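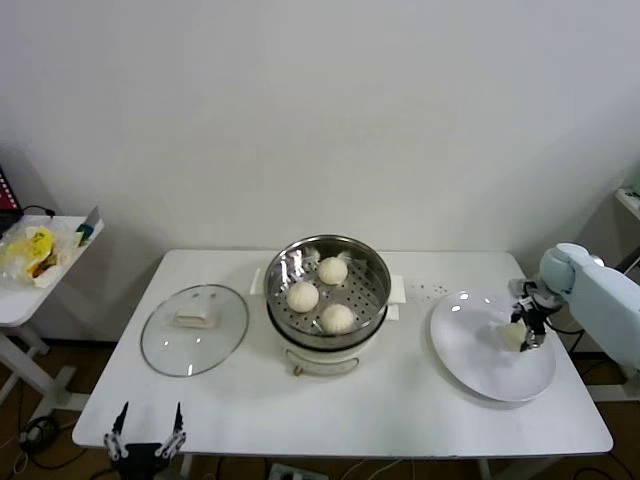

Clomstead shared workshop, bench log, June. Entry by A. Fashola.

Bun transfer, steamer basket to plate. The right arm was run at reduced speed with the closing force limit set to 15. Lid removal was excluded from this series and will be treated separately.

The approach height over the basket rim has been raised by 6 mm at the request of Y. Iwasaki - the previous value left too little clearance for the fingertips. Waypoint file saved as revision 166.

Outstanding: secure the floor cables before the next session; repeat with the left arm; confirm whether the 500 ms pause before release is still required.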